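Kistilum Wrist-View Grasp Module

Overview
Specifications
Method
Results
What is included
Support

Overview

The Kistilum module is a software and calibration package for two-finger grippers that carry a camera at the wrist. It picks soft, stacked items off a plate and sets them down on another plate. It was developed for bench work with prepared food, and it ships with the full training method so that a lab can retrain it on its own items.

The module does not need an overhead camera or a depth sensor. Everything it uses comes from the wrist camera, the joint readings and the finger motor current.

Specifications

Input: one color wrist camera, joint positions, finger motor current
Output: end-effector velocity and finger opening
Gripper type: parallel, two fingers
Training set supplied: 2,000 teleoperated episodes
Held-out test set supplied: 69 episodes
Control interface: Szalai motion server, or direct joint velocity
Storage for full data set: external drive supplied
License: single site, research use

Method

Most grasp planners for flat tabletops pick a point near the center of the object and close the fingers across its narrowest side. This works for blocks and boxes. It works badly for a sandwich. The slices slide over each other, the lettuce takes up some of the closing distance without giving any resistance, and the rim of the plate stops the fingers from getting low enough to hold the bottom slice.

Kistilum splits the pick into two stages that were trained separately. The approach stage takes the camera view and moves the open fingers to a start pose beside the item. It has to choose which side to come in from, and it has to keep both fingers clear of the plate rims on the way. The closing stage begins once the fingers are over the plate. It runs on finger current and short-range motion in the image, and it lowers the fingers a little at a time while closing.

The two stages share one image encoder. We tried separate encoders and saw no gain on the test set, and the shared version is easier to retrain.

The instruction is given as a short text command naming the item and the destination plate by color. Operators at our bench used commands such as "put the sandwich on the green plate" and "put the sandwich on the white plate." In the layouts with several plates, the destination was chosen at random before each episode, so the policy cannot learn to go to the nearest one.

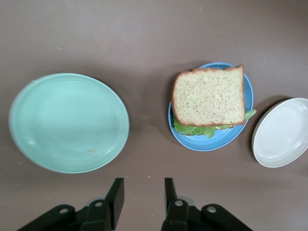
Plates sitting partly outside the camera view are a known difficulty. A policy that works only from the current image tends to drift toward whichever destination it can see whole. The closing stage is not affected, but placement is. Kistilum keeps a short memory of plate positions in the robot base coordinates and updates it whenever a rim comes into view. If the named plate has never been seen, the arm lifts and makes one slow sweep before it starts the pick.

The memory assumes that plates do not move once an episode has started. If a plate is pushed by hand or by the fingers, the stored position is wrong until the rim is seen again.

Training data

All 2,000 episodes were recorded by teleoperation at the Grulgate bench under the direction of Ditte Eyvindsson. Failed picks were kept and labeled. The data covers filled sandwiches, plain bread and rolls on plates of different sizes and colors. Plate layouts were changed between episodes. Lighting was left as it was in the room, apart from one block recorded in September with the blinds down.

Each episode contains the wrist video, joint positions, finger current, the text command and a success label. A pick is labeled a success only if the item reaches the named plate with all of its layers. Small loose pieces of crust or lettuce left behind do not count as a failure, but a dropped slice does.

Results

On the 69 held-out episodes, the two-stage policy did better than our single-stage baseline on filled sandwiches. On plain bread and rolls the two were close enough that we do not claim a difference.

The single-stage baseline failed most often by closing too high, which lifted the top slice and left the rest. The two-stage policy failed most often at placement, with the item landing partly on the rim. Elvira Chávez repeated the comparison using only 1,000 training episodes. The order of the two policies stayed the same, though both lost accuracy at placement.

We have not tested open-faced sandwiches, wet fillings or bowls. Glossy plates gave some trouble early in the project when highlights were mistaken for the rim. Retraining with varied exposure reduced this but did not remove it. Sites with strong light directly over the table should expect to record some episodes of their own.

What is included

Trained weights for both stages
Training and evaluation code
Full data set on external drive
Camera calibration board
Finger current calibration script
Printed setup guide
5 hours of remote setup help

The gripper, arm and camera are not included. The Sellik mounting bracket is sold separately and fits most wrist flanges with a standard bolt circle. Check the clearance between the bracket and the finger linkages at full opening before the first run.

Support

Updates to the weights are free for the term of the license. When reporting a failed pick, send the complete episode folder with the text command. Video without the joint and current logs cannot be replayed and will be returned.

Related items

Sellik mounting bracket
Szalai motion server
Replacement calibration board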